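Does marble really stay cold?

Touch a marble tabletop, then touch a wooden one. The marble feels colder. So people say marble is a "cold stone." I don't buy it, and you shouldn't either until you've checked.

Leave a thermometer on each one overnight. If they sat in the same room, out of the sun, you should read the same number twice. So who is fibbing? Your hand! Stone pulls heat out of your skin fast, and wood does it slowly. Your fingers notice the heat leaving and call that "cold."

Kedir Gebremichael, age 7, wrote to ask if brown marble is warmer than white. In a shady room, no. And watch out: plenty of "marble" is only a printed pattern, and looking won't always tell you.

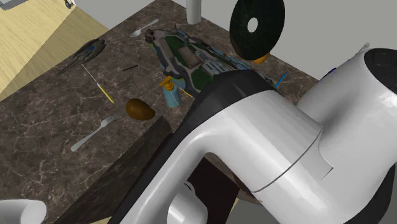
Try it on Saturday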